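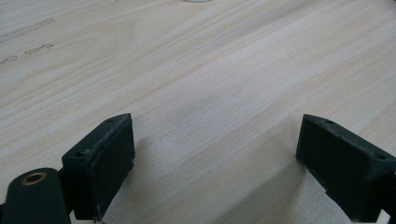

Der Goldene Kalinowski

Als Cempaka Kwok erfuhr, dass sie für den Goldenen Kalinowski nominiert war, hielt sie den Brief zunächst für eine Mahnung. Er kam aus Grilitz, trug einen Stempel und begann mit den Worten »Wir möchten Sie erneut darauf hinweisen«. Der erste Brief war offenbar an ihre frühere Adresse gegangen, die Kategorie hieß »Beste Nebenstimme in einem Hörspiel unter einer Stunde«.

Sie hatte in dem betreffenden Hörspiel eine Fähre gesprochen. Der Regisseur hatte auf Innerlichkeit bestanden, und so hatte sie zwei Nachmittage lang in einer Kabine gestanden und beim Ablegen an ihren Vater gedacht.

»Du musst hin«, sagte Zahira Hutapea am Telefon. Zahira war ihre Agentin und hatte in dieser Eigenschaft seit dem Sommer vor allem Verständnis gezeigt. »Da sitzt die ganze Branche.«

»Welche Branche?«

»Die, die nach Grilitz fährt.«

Die Gala fand am 10. Januar 2026 im Festsaal der Stadthalle statt, den man durch die Küche betrat, weil der Haupteingang für den roten Teppich gesperrt war. Der Teppich lag dort sehr schön. Fotografiert wurde ein Herr von der Firma Gastano, die das Buffet stellte und dafür die Ehrung für das Lebenswerk vergeben durfte. Der Preisträger in spe, ein Bauchredner aus Vundberg, war noch keine vierzig und wirkte über die Auszeichnung beunruhigt.

Cempaka saß an Tisch 9, zwischen Zahira und einer Dame, die in derselben Kategorie nominiert war. Die Dame hatte einen sterbenden Uhrmacher gesprochen.

»Und Sie?«, fragte sie.

»Eine Fähre.«

»Ach«, sagte die Dame und rückte ihr Glas ein wenig zur Seite. »Mit Text?«

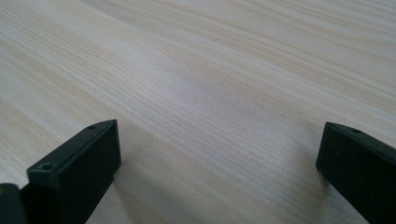

Zahira legte Cempaka eine Hand auf den Arm und erklärte, die Fähre sei im Grunde die Hauptrolle, sie werde nur von den Figuren nicht als solche erkannt. Cempaka hörte das zum ersten Mal. Es gefiel ihr so gut, dass sie ein zweites Glas nahm und in Gedanken ihre Dankesrede darum herumbaute. Den Vater würde sie erwähnen, den Regisseur vielleicht auch, falls noch Zeit blieb.

Auf der Bühne gab es inzwischen einen Umschlag zu viel. Der Moderator öffnete ihn, las, schwieg und verkündete dann mit fester Stimme die Menüfolge. Es gab Applaus, am stärksten für die Suppe. Der Herr von Gastano stand kurz auf und verbeugte sich.

Dann kam ihre Kategorie. Aus jedem der 3 nominierten Hörspiele wurde ein Ausschnitt eingespielt. Der Uhrmacher starb, jemand am Nebentisch schniefte. Ein Papagei beschimpfte einen Notar. Zuletzt tutete Cempaka durch den Saal, lang und tief und mit einer Schwermut, die sie selbst überraschte. Irgendwo fiel ein Löffel zu Boden.

Gewonnen hat der Papagei.

»Der hatte Text«, sagte die Dame bitter, und für einen Moment waren sie Verbündete. Sie hieß übrigens auch in Wirklichkeit so, wie es auf ihrem Kärtchen stand, was an diesem Tisch nicht für alle galt: Auf dem von Cempaka stand »Fähre (Begleitung)«.

Im Foyer trat der Bauchredner zu ihnen, das Lebenswerk unter dem Arm. Er plane ein neues Programm, sagte er, etwas Größeres, mit Hafen. Ob sie sich auch einen Schlepper zutraue.

Cempaka sah zu Zahira hinüber. Zahira suchte schon nach einem Stift.

»Kommt darauf an«, sagte Cempaka. »Wen schleppt er?«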